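Come push blocks around with us (paid, part-time, no robot experience needed)

Hi! I'm Bukola Onuoha, and I run the data side of a small robot learning group at Clustow. We're looking for people to drive a robot arm with a joystick, shove little plastic blocks around a board, and tell us in plain words what they're doing while they do it. It's a real job, it pays by the hour, and I've put everything I could think of on this page so you can decide whether it sounds like fun or like torture before you write to me.

## What the project is

The project is called Jisska. We want an arm that follows ordinary spoken instructions on a tabletop, the kind you'd give a cousin who was helping you set out a board game. "Put the red star next to the blue cube." "Scoot everything toward the back." "No, the other one, a bit left." The learning system picks this up from examples, and it needs a lot of them from a lot of different people, because everybody pushes differently and everybody talks differently. I've been driving this arm for so long that I do the same lazy curve every time, and you can see the model starting to copy my lazy curve. So I need you!

Each example is one short recording: the arm's movements, the camera view, and a sentence that says what you were up to. We call them episodes. A good one has a clear start, a clear goal, and a driver who didn't panic in the middle. A less good one is often still useful, and I'll get to that.

## What you'd do in a session

A session is up to 60 minutes at the table, with breaks whenever you want them (please take them, your shoulders will creep up around your ears otherwise). It goes like this:

1. You sit down at the station, log in with your driver number, and run the arm through its warm-up. It's one button.
2. A prompt comes up on the screen. Some prompts are very exact, like "move the yellow pieces to the front left corner." Others are loose, like "make a line" or "sort these however you like," and then you pick.
3. You drive. The arm moves over the board in two directions only, forward and back and side to side. There's no grabbing or lifting. Everything happens by pushing.
4. When you think you're done, you hit the foot pedal and say what you did in one sentence. Then the next prompt comes up.

Part of the work is the reverse of that. You watch a recording somebody else made and write the instruction you think they were following. I love this part and most people end up loving it too, especially once they've had a few days of driving and their eye is in.

The prompt I use for a first try is "put the matching colors together." Simple to say, a little fiddly to do with one round finger, and the stars love to spin when you catch them on a point.

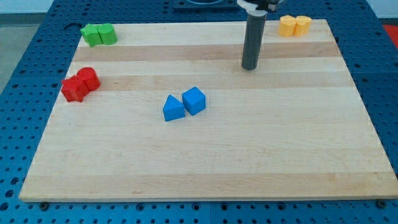 ## What makes a good driver

I've trained plenty of people on this station and I no longer try to guess who'll be good at it. We've had a retired piano tuner, a couple of students, a guy who drives a forklift nights. What I look for in the trial is pretty modest:

- You can go slowly on purpose. The temptation to whip the finger across the board is strong and the recordings come out terrible.
- You can talk and steer close together without losing the thread.
- You'll tell us when an episode went wrong. There's a key for it, and pressing it costs you nothing. Pay is by the hour and we don't have quotas.
- You're comfortable describing things in your own words. If you'd call a piece "the pointy one," say "the pointy one." Please don't try to sound like a manual!

You don't need to code. You don't need to have touched a robot before. Gamers tend to settle in fast on the joystick, and then they tend to have to unlearn some speed, so it evens out. You do need to be 18 or older and able to work in English. Accents, second-language English, regional words, all of it is welcome and wanted. A system that only understands people who talk like me would be a pretty sad thing to have built.

You'll need to be able to tell the block colors apart reliably with whatever vision you have. If you're color blind and interested, write to me anyway, since the instruction-writing shifts include a set of shape-only prompts and I'd be glad to have you on those. The station can be used seated or standing, and the joystick can go on either side.

## About the mistakes

I want to say a bit more about this one. New drivers get upset when a block goes somewhere silly. You line up a nice push on a cube, you catch the corner, it turns and slides off at an angle, and now you've got to go all the way around behind it and bring it back. People apologize to me. People apologize to the block.

Please keep going! A recording where you miss and then fix it is some of the best material we get. If every example is a perfect straight push, the arm learns perfect straight pushes and has no idea what to do the first time something slips. What I don't want is you stopping the recording, tidying up by hand, and starting over so it looks nice. Hands stay off the board while the arm is live anyway, for safety reasons, and that rule is not flexible.

The episodes we do throw out are the ones where the driver changed the goal halfway and didn't say so, or where the spoken sentence doesn't match what happened. If you meant to go for the green pieces and ended up with the blue ones, just tell us you ended up with the blue ones.

## Hours and pay

We're hiring 12 drivers for this round. You'd do two or three sessions a week, and the round runs for 6 weeks starting in December. The station is open from eight in the morning till eight at night, and you choose your slots from a shared calendar.

Pay is $20 an hour, and that includes the training and the paid breaks. If the arm is down and you've already come in, you're paid for the slot regardless. It does go down sometimes. When that happens we'll usually put you on instruction-writing, or you can go home, your choice.

You'd be on the payroll as a temporary part-time employee of Clustow. Parking is free behind the building and the bus stops right across the street. There's coffee, and there's a drawer of snacks that I refill with whatever's on sale, so no promises on quality.

## What we record, and what happens to it

You should know this before you apply. We keep the arm movements, the joystick signals, the view of the board, your typed instructions, and your voice while the pedal is down. The camera points at the table. We don't record your face, and the microphone is off when the pedal's up, so you're free to mutter.

Your voice clips get turned into text and then checked by a person. The clips themselves stay with us. The text and the arm recordings go into a training set under a driver number, and your name isn't attached. That set is shared with our two partner teams, Ryu and Iditix, who work on the language side and the control side. If you change your mind while the round is still running, tell me and I'll pull your episodes out. Once the set has been frozen at the end I can't do that, and you'll see it spelled out in the consent form, which I'll go through with you in person before you sign anything.

## How the trial works

After you write in, I'll call you for a quick chat, mostly so you can ask me things. Then you come by for a paid trial session. Elmarie Makhubela does most of these. She built the station and she's very patient, and she'll let you play around on the arm for a good while before anything gets recorded. She'll show you the stop button first, then show you again, and then ask you where it is.

For the trial itself you'll do a short run of driving prompts and a few instruction-writing ones. We look at it together afterward and you'll hear back from me either way, normally by the next working day. If it isn't a match I'll tell you why, and if we're simply full I'll ask whether you'd like to be on the list for the next round. We plan to swap in some new shapes for that one, and I'm already a bit nervous about anything round enough to roll.

## How to apply

Send me a few lines. I don't need a résumé or a cover letter. Tell me:

- your name and the best way to reach you by phone
- which times of day you could usually come in
- anything you'd like set up differently at the station
- and, in two or three sentences, directions for finding something in your kitchen, written for a person who has never been there

The last one is how I get a feel for how you explain things. There's no right answer and I won't mark you down for spelling. The best one last round was for a can opener, it had a detour around a dog, and I could have found that can opener in the dark.

The application form is on the Jisska page under "Drive with us," or you can leave a note for me at the Clustow front desk. I read them all myself, usually in the evening, so if I call you a little late with a lot of questions about your can opener, that's me.

Bukola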